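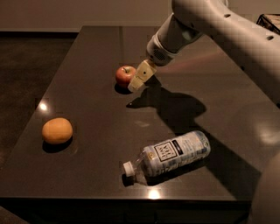 19/01/2023

Gunn Minerals to extend underground working at Zornine zinc mine

Gunn Minerals has approved the development of a second decline at its Zornine zinc and lead mine and has awarded the main contract for the work to Roltari Mining Services. Site preparation has started and the first blast at the new portal is planned for July.

The decline will be 2180 metres long at a gradient of one in seven. It will give access to the Gimon lens, which lies to the north of the present workings and was defined by drilling from surface and from the 400 level. Ore from the lens will be trucked to the existing crusher. No change to the processing plant is needed, although one flotation bank will be refitted during the planned summer shutdown.

Roltari will supply two twin-boom jumbos, three loaders and a fleet of haul trucks, together with operators and fitters. The contract covers portal construction, ground support, ventilation rises and lateral development on the first two production levels. Gunn Minerals will keep responsibility for grade control, survey and mine planning.

"The lens is close to infrastructure we already own, so the capital cost is mostly in the development metres," said Fergus Haldane, general manager at Zornine. "Ground conditions in the drill core are similar to those in the current decline. We have allowed for heavier support through the faulted section near the bottom."

The work will add 7 supervisory posts and nearly 400 operating and maintenance posts across the two companies at peak. Recruitment for jumbo operators, shotfirers, diesel fitters and electricians will open first. Apprentices already on site will be offered places on the development crews.

Donnie Nisbet, project manager for Roltari, said mobilisation would be staged to suit room in the accommodation village, which has 1078 beds.

Suppliers of cement, rock bolts, mesh, fuel haulage and catering may register through the Zornine site office. Tender packages for the ventilation fans and the dewatering line will be issued separately.

Ends

Media enquiries: Gunn Minerals, Zornine site office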